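모르네렐, 코데일 공장 무광 검정 도장 라인 수성 전환 완료

산업용 도료·표면처리 업체 모르네렐(Mornerel)이 코데일(Coddale) 공장의 무광 검정 도장 라인을 용제형에서 수성으로 전환하는 작업을 마치고 4월부터 정상 생산에 들어갔다. 전환 대상은 금속 하우징과 브래킷, 덮개류를 처리하는 두 개 라인이며, 회사는 공장에 등록된 무광 검정 사양 2599건을 모두 새 도료 기준으로 다시 작성했다고 밝혔다.

코데일 공장은 완제품을 만들지 않고 고객사가 보낸 부품에 전처리와 도장, 경화만 하는 임가공 사업장이다. 무광 검정은 이 공장 수주 물량에서 비중이 가장 큰 색상군으로, 계측기 외장과 조명 기구, 운반 설비 부품, 사무용 가구 철물에 주로 쓰인다. 같은 검정이라도 고객사마다 광택도와 표면 거칠기, 도막 두께의 허용 범위가 달라 사양 수가 많다. 기존 용제형 사양서 상당수는 개별 주문에 맞춰 따로 작성된 것이어서 시험 항목과 표기 단위도 통일되어 있지 않았다.

새 라인은 탈지, 수세, 화성 피막 처리, 건조, 분무 도장, 플래시오프, 열경화 순으로 구성된다. 공정 순서는 종전과 같지만 플래시오프 구간이 길어졌다. 수성 도료는 수분이 충분히 빠지지 않은 상태로 경화로에 들어가면 도막 안에서 기포가 생기기 쉽다. 무광 도막에서는 기포 자국이 빛의 방향에 따라 얼룩처럼 보이는 경우가 있어 검사에서 걸러내기가 까다롭다. 모르네렐은 플래시오프 구간에 제습 공기를 공급하고, 도장 부스의 상대습도 관리 목표를 50%로 정했다.

건조 구간의 공조 설비와 순환 덕트는 람브레흐츠(Lambrechts)가 공급했다. 람브레흐츠는 기존 경화로 본체를 유지한 채 입구 쪽 구간만 교체하는 방식을 제안했으며, 모르네렐이 이를 받아들여 건물 증축 없이 공사가 진행됐다. 경화로의 버너와 컨베이어는 종전 설비를 그대로 사용한다. 배관은 수성 도료의 부식성을 고려해 스테인리스강으로 바꾸었다.

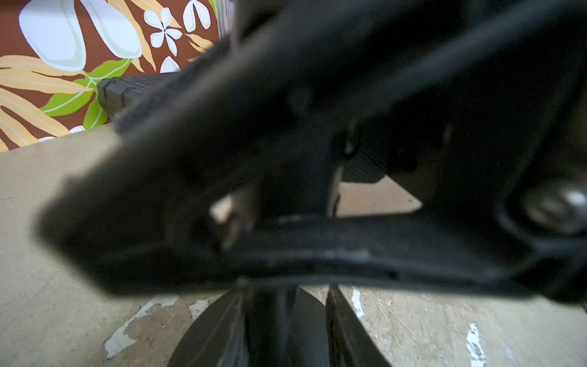

검은색 무광 표면과 은색 금속 부위.

무광 도장의 품질 관리에서 가장 문제가 되는 항목은 광택의 균일성이다. 무광 도료는 도막 표면에 미세한 요철을 만들어 빛을 산란시키는데, 소광제의 분산 상태와 도막 두께, 건조 속도가 모두 광택값에 영향을 준다. 모서리와 구멍 주변은 도막이 얇아지거나 뭉치기 쉽고, 같은 부품 안에서도 평면부와 곡면부의 측정값이 달라진다. 손이나 다른 부품이 반복해서 닿는 부위는 요철이 눌려 광택이 올라가는 이른바 버니싱 현상도 고려해야 한다.

모르네렐은 이번 전환에서 버니싱 시험을 모든 무광 검정 사양의 공통 항목으로 넣었다. 종전에는 고객사가 요구할 때만 실시하던 시험이다. 시편을 정해진 하중의 펠트로 문지른 뒤 문지르기 전후의 광택 차이를 기록하며, 차이가 사양서의 상한을 넘으면 해당 배합은 양산에 쓰지 않는다. 마모 시험과 부착 시험, 내약품성 시험은 기존 절차를 유지하되 판정 양식을 하나로 합쳤다.

바르트 뷔츠(Bart Wuyts) 모르네렐 공정기술 책임자는 "용제형 도료에서는 작업자가 희석 비율을 조정해 날씨 변화를 흡수할 수 있었지만 수성에서는 그 폭이 좁다"며 "도료 쪽에서 조정하던 변수를 공기 쪽으로 옮겼다고 보면 된다"고 말했다. 그는 초기 시운전에서 광택 편차가 가장 크게 나타난 품목은 얇은 판재를 접어 만든 부품이었다고 설명했다. 두께가 다른 부품을 같은 행거에 걸면 승온 속도가 달라지므로, 현재는 판 두께별로 투입 순서를 나누어 편성하고 있다.

시운전에는 시편 440매가 사용됐다. 시편은 냉간압연 강판과 알루미늄 판재로 나누어 제작했으며, 두 소재 모두 화성 피막 처리 조건을 새로 정했다. 강판에서는 수세 후 대기 시간이 길어질 때 나타나는 순간 녹이 주요 점검 대상이었고, 알루미늄에서는 피막 중량의 편차가 부착력에 미치는 영향을 확인했다. 회사는 시편별 측정 기록을 사양서와 연결해 보관하며, 고객사가 요청하면 해당 품목의 기록을 제공한다.

마스킹 공정도 일부 바뀌었다. 핀이나 나사부, 접지면처럼 금속이 드러나야 하는 부위에는 종전에 종이 기반 테이프를 사용했으나, 수분을 흡수해 가장자리가 들뜨는 문제가 있어 필름 기반 테이프와 실리콘 마개로 교체했다. 마개는 세척 후 재사용한다. 모르네렐은 도면에 마스킹 경계선의 허용 공차가 표시되지 않은 품목에 대해 고객사에 확인을 요청하고 있으며, 회신이 없는 품목은 종전 양산품의 경계를 기준으로 처리한다.

폐수 처리 설비는 용량을 늘리지 않고 운전 방식을 변경했다. 부스 순환수에 섞인 도료 고형분은 응집 후 탈수해 고형 폐기물로 배출하고, 여과수는 부스로 되돌린다. 스프레이건 세척에 쓰던 유기용제는 대부분 물과 중성 세정제로 대체됐으나, 경화가 시작된 잔류물을 제거할 때는 용제를 제한적으로 사용한다. 용제 보관실은 규모를 줄여 같은 위치에서 계속 운영된다.

납기에는 당분간 변동이 있을 수 있다. 플래시오프 구간이 늘어나면서 라인 통과 시간이 길어졌고, 색상 교체 때 배관을 씻는 절차도 추가됐다. 모르네렐은 무광 검정 품목을 연속으로 편성해 교체 횟수를 줄이고, 소량 주문은 별도의 수동 부스에서 처리할 계획이다. 수동 부스에서 도장한 제품에도 같은 시험 기준이 적용된다.

기존 용제형 사양으로 승인받은 품목은 고객사의 변경 승인을 거쳐야 새 라인에 투입할 수 있다. 승인이 끝나지 않은 품목은 프롤소프(Prollthorpe) 공장의 용제형 라인에서 임시로 생산한다. 프롤소프 공장의 전환 시기는 정해지지 않았다. 이 공장은 대형 용접 구조물을 취급해 경화로 용량과 승온 조건이 코데일과 다르며, 회사는 상온 건조형 수성 도료를 포함한 별도의 배합을 검토하고 있다.

변경 승인을 신청하는 고객사는 품목 번호와 현행 사양서 번호, 소재, 마스킹 도면을 함께 제출해야 한다. 비교용 시편은 코데일 공장 품질부서에서 발송한다.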